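Cludham workshop gathers kitchen examples for robot arm

1/29/19 — A robot arm at the Strebel workshop in Cludham is being guided through everyday kitchen jobs so that a learning system can copy them later.
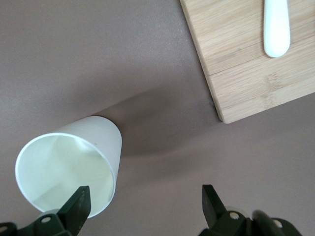 Plastic cups are harder than they look, according to one operator at the workshop, who said a cup on its side can be approached in several ways and the system needs to be shown more than one of them.

The project, called Rescombe, is run by Strebel with the Derklow training centre. Operators work in shifts of three hours and steer the arm by hand controls while its movements and camera pictures are stored. Each example lasts no more than 20 seconds. Failed attempts are kept as well — they are marked and stored apart from the rest.

The list covers 32 tasks, among them standing up a fallen cup and moving utensils off a chopping board. Fifteen have been finished so far.

Gathering is due to go on until May, when the first trained version will be tried at Derklow. Strebel is still taking on operators for the evening shift, and no earlier experience with robots is needed.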